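Warnville Regional Airport Authority
Security Improvement Program: Progress Report to the Bowen Transport Safety Fund
Reporting period: second half-year of the grant

1. Purpose of this report

This report is submitted under the terms of the grant agreement between the Warnville Regional Airport Authority and the Bowen Transport Safety Fund. It covers work on threat response, terminal evacuation and unattended baggage at Warnville Regional Airport. Spending is reported separately on the Fund's standard form. Questions may be sent to Lowri Ifans, Program Manager, at the Authority's main office.

2. Status overview

Work on threat response procedures is complete. Evacuation planning is on schedule. The unattended baggage work is behind schedule by one month, owing to delayed delivery of barriers for the east end of the departures hall. The Authority does not request additional money for this delay but asks the Fund to accept a revised end date for that item, as set out in section 7.

3. Threat response procedures

Before the grant, calls and messages threatening the airport were handled under three separate documents, one held by the Authority, one by the terminal operator and one by the local police. The documents disagreed on who could order a partial closure of the terminal and on when airlines had to be told. A single procedure was agreed in the first reporting period and came into force in this one.

Under the new procedure, the duty manager records the exact words of any threat on a printed form and calls the police control room before any other party. The decision to search, to close an area or to clear the building is then taken jointly by the duty manager and the senior police officer on site. Airlines are informed by the operations desk using a fixed text. Public statements are issued only by the Authority's press office, and only after the police have agreed to the wording.

The procedure was used twice during the period. In the first case, a written message was found in a restroom on the arrivals level. The level was searched and flights continued. In the second, a caller named a departing flight. Passengers were taken off the aircraft and screened again, and the flight left 90 minutes late. Nothing suspicious was found in either case. The review of the second event noted that the airline's ground staff received the fixed text by two routes, with different times on each copy. The operations desk now sends it by one route only.

4. Staff training

A total of 217 employees completed the half-day course on threat calls and search duties. They include check-in staff, cleaning staff, shop employees and the night maintenance team. The course was delivered on site by Fostano, the training contractor selected in the first period.

Attendance among shop employees was lower than planned. Several tenants were unable to release people during opening hours, and the Authority has asked Fostano to offer sessions starting at 5:30 a.m. The course content was revised once, after participants reported that the section on vehicle searches was too long for staff who work only inside the terminal. That section is now taught separately to parking and curbside teams.

Refresher training will be required every year. Its cost will be met from the Authority's own budget after the grant ends.

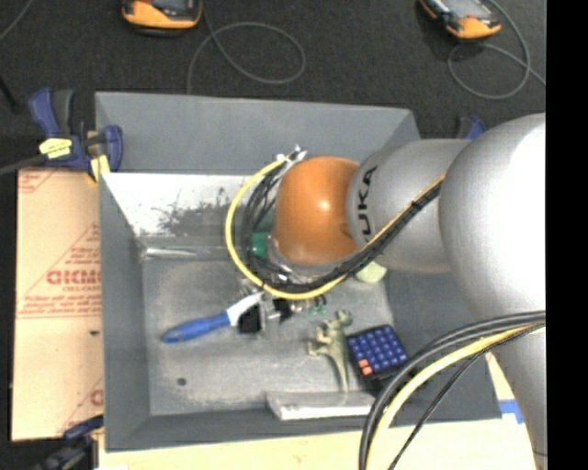 5. Evacuation planning

The evacuation plan for the main terminal has been redrawn to take account of the new security checkpoint, which changed the shortest route out for passengers at the upper gates. New assembly areas have been marked on the north and west sides of the building. The former assembly area beside the short-stay parking lot is no longer used, as police advice is that crowds should be kept away from parked vehicles.

A full exercise was held in July outside flight hours. Members of the public took the part of passengers, including wheelchair users and families with small children. The upper gates were cleared within the target time. The lower level was not, mainly because one set of doors had been locked by a tenant at close of business. The tenant has been given written instructions, and the doors have been added to the duty manager's evening check.

Announcements were hard to hear in the baggage claim area. Replacement of the speakers there is outside the scope of the grant and has been referred to the Authority's building works budget.

6. Unattended baggage

The reporting system supplied by Zona is in use at all information desks. It allows staff to log an item, its location and the time the police were called. The system has reduced the number of duplicate calls received by the control room, although records from the first weeks are incomplete and have been left out of the comparison.

7. Next period

The Authority plans to install the remaining barriers, hold a second exercise limited to the lower level, and submit the final report. The Fund is asked to approve a one-month extension for the barriers only. All other end dates remain unchanged.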